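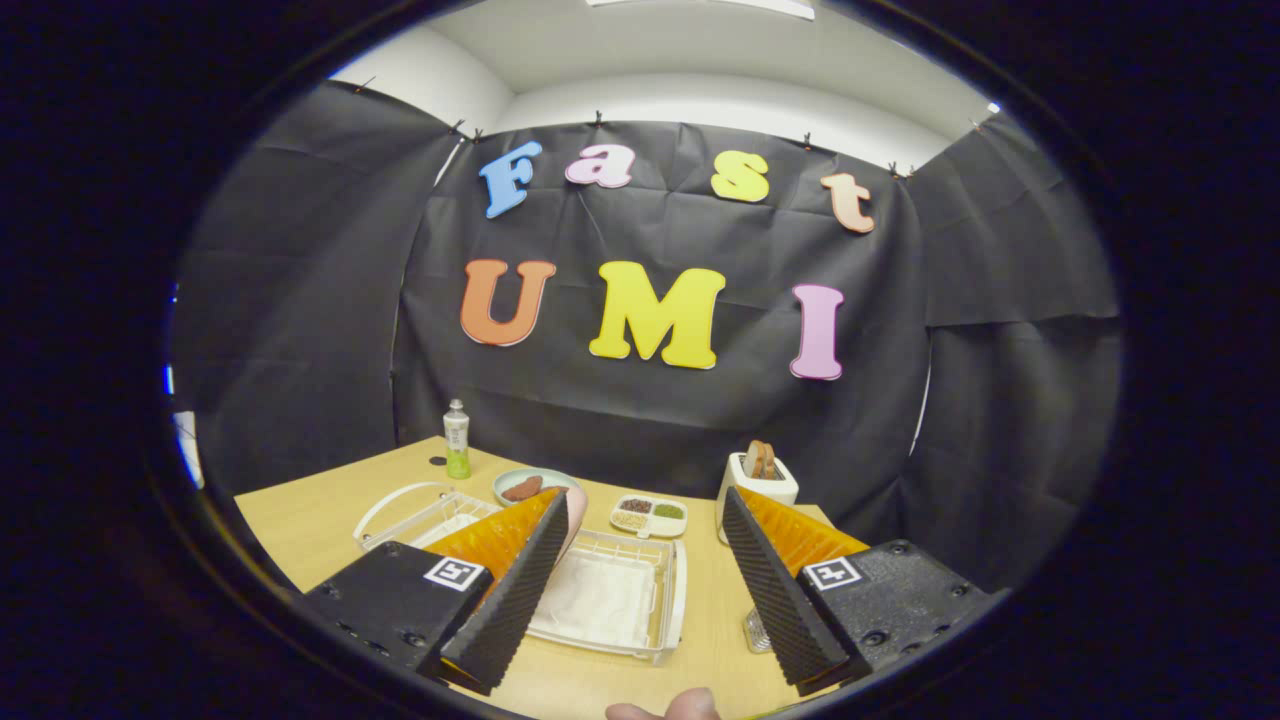

Samira Abou Jaoude wants it put on record before anything else that the lap times are better than this report will make them sound, and that a rider who comes in smiling is also a kind of data. I have put it on record. She may be right about the smiling. The rest of this report is about what we can show for the money.

Boltari middleweight, chassis and electronics programme
Progress report to the Awad fund, second period
May 21, 2018

Where we are

The grant pays for three pieces of work on the Boltari: a revised rear linkage, a cornering ABS map that a club racer can leave switched on, and a traction control setting for worn tyres. At the end of the first period I wrote that the linkage was nearly finished. It was not, and I should have known better than to use the word. It is finished now, in the sense that we have stopped changing it. Whether it does what the Flusano people promised when they sold us the shock is another question.

Linkage and rear shock

Flusano's claim was that their unit, with our new linkage, would give more grip on the way out of slow corners and wear the tyre less. We ran it at Grutbridge over two test days. The bike turned in more easily and both riders liked it straight away. Riders like most things straight away. On the first day the track was cold in the morning and the old linkage was fitted then, so the afternoon runs on the new one flattered it. On the second day we swapped the order and most of the gain went. What was left was small but it was there on both riders' sheets, and it was in the slow corners, where it was meant to be.

Tyre wear I can say nothing useful about. We did not do enough laps on one set. The supplier's own graph shows a clear improvement, but it has no scale on the left-hand side, and two requests for the figures behind it have produced the same graph in a different colour.

Cornering ABS

This has gone better than I expected. The unit now reads lean angle without the lag we complained about last time, and the front no longer lets go of the brake over the bumps before the hairpin. Samira did 25 hard stops into that corner with the bike leaned over and reported one odd pulse at the lever. The log shows it too. We have not found the cause. The software house thinks it was a wheel sensor picking up dirt, and it may well have been, but they also thought that about the fault in the first period, which was a connector.

I would ask the fund not to describe the system as race-ready in its newsletter. It has been tested in the dry, by two experienced riders, at one circuit. We lost our only wet session when the marshals closed the track for standing water.

Traction control

Behind. The base map works, and on fresh rubber it is hard to fault. The worn-tyre setting is the part you are paying for, and at present it cuts in too early and then too hard, so that both riders turned it down to the lowest level and one turned it off. There are 7 levels. I doubt anyone needs that many, and I would sooner have three that feel different from each other. The software house would like to add more. I have asked them not to.

Engine

Not part of the grant, but it keeps coming up in your letters. No, there is no extra power. The higher figure quoted at the spring show came from a different dyno on a different day and with the airbox lid off. I have asked for it to be taken off the website and am still waiting.

Money

We have spent 60 per cent of the grant. The overspend is on track hire, which went up after we had budgeted for it, and on a second set of wheels after a low-speed fall in the pit lane exit - rider unhurt, rear rim not. The underspend is on software, only because the last invoice has been held back until the worn-tyre map is delivered. If that arrives the two will more or less cancel out. If it doesn't, you will have an underspend and no map, and I would not call that a saving.

Next period

A wet test at Grutbridge in June if the circuit can wet the lower section for us, as they say they can. A long run of 100 laps on a single rear tyre, old linkage against new, with the runs split so that the weather can't do the work for us. A revised traction control map, promised for the start of the month. I have written "promised" because that is the word that was used.

Samira has also asked for a steering damper from another maker to be tried back to back with ours. It costs nothing beyond an hour of her time and I have agreed to it. She is sure she will feel the difference. We are not going to tell her which one is fitted.

The lap sheets and the hairpin brake logs are attached. The shock supplier's graph is attached as well, in both colours.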